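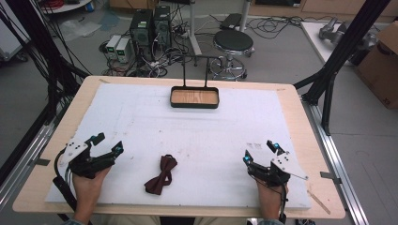

Try it with less iron and a longer soak, Surville wrote back overnight, the dark reds go dull on you every time you rush the mordant. Fair. We did rush it. Whole batch went through between lunch and closing.

Filed under: Workshop Notes / Dyeing / Reds
3 min read
Search this notebook Go

September, 8:40 am

Silk lot 3726 out of the alum. Rinsed, rinsed again, hung over the small sink. Feels okay, a bit sticky at the selvage, probably not rinsed enough there. Will see.

Bath: 2000 ml, tap water. Should have used the filtered but the jug was empty and I wanted to get going. Chalk is a variable then, write it down, don't forget it like in the spring when we spent a week arguing over a brown that was only hard water.

Madder from Negash, the new sack. Coarser grind than the last one. Sieved half and left half alone, so two pots:
A – sieved, no iron
B – unsieved, pinch of iron at the end (small pinch!! the last one was a fistful)

10:15. Both pots at 60. B climbing faster, the left burner is the strong one. Swapped them over. Should get the thermostat looked at, this has been on the board forever.

11:30. A is orange-red, very pretty, useless for the order. B nearer brick. Nothing close to the wine color on the card yet. Left both in with the heat off.

Lunch.

2:05 pm. Back. B has moved a lot, A hardly. Iron in B, stirred, pulled a test strip after a few minutes. Too brown on the wet strip but wet strips lie, dried one with the iron through a cloth and it came up redder. Close to the card by the window. Under the tubes it goes purple. Which light does the customer look at it in? Ask.

2:50. Overdyed a corner of A in the old cochineal jar just to see. Best color of the day, of course, and no notes on what is in that jar. Label says Wamum and a smudge. Need to reorder from Wamum anyway, ask if they still have the same stuff.

Rub test, dry: B strip on the Feltik machine, 2000 strokes against white cotton. Faint pink on the cotton. Passable for a lining, not for anything that sits on a white shirt collar. Wet rub not done, felt pad is worn thru and the spare is in the wrong size.

Light test: strips from A and B taped in the south window, half covered with card. Leave them ALONE. Last set got moved to make room for lunch boxes.

To do
– soak tomorrow's silk overnight, lid on
– filtered water, fill the jug tonight
– B again with half the iron, all sieved
– seperate spoons for iron. Red tape on the handle
– write to Surville re: soak time, is overnight enough or do they mean days
– new pads for the Feltik

4:30. Pots left to cool, did not strain. Somebody please don't tip them out, there's still color in B and I want it for the wool ends.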